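Budget for the boring bits

I've sat through enough planning meetings to know how a robot budget goes wrong. Everyone falls in love with the big machine, and the hand-held grippers get whatever's left (I've done it myself, with a Brekar quote in my lap).

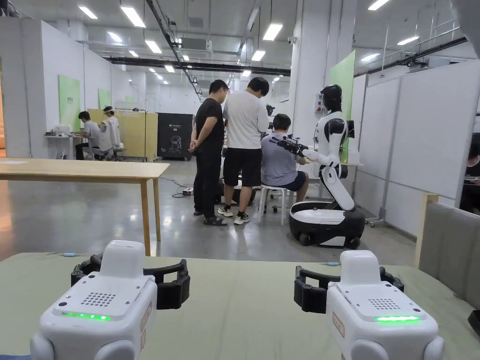 Buy in pairs

Bed-making wants two hands, so price two grippers, then a spare pair. Our Sulitz plan had 825 pounds for spares and I'd spent 566 of it by November!

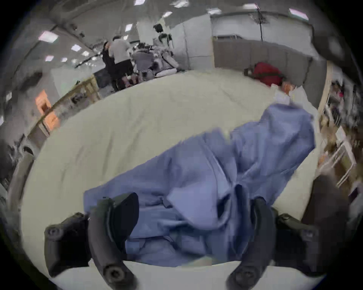

Soft stuff costs money too

Sheets, cloths, pillows, a proper bed. Cestura put all that under "sundries", bless them, and I think it deserves its own line.

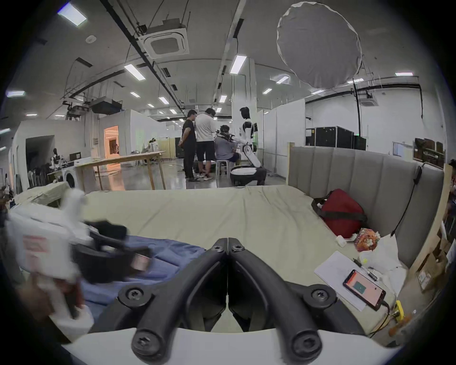 My other grumble is paperwork. Suppliers love an app, and I'll happily pay for one, but I still want a pad on the order form. A sheet of paper and a pen, lying on the mattress by the phone, cost next to nothing and I'd fight for them before any upgrade.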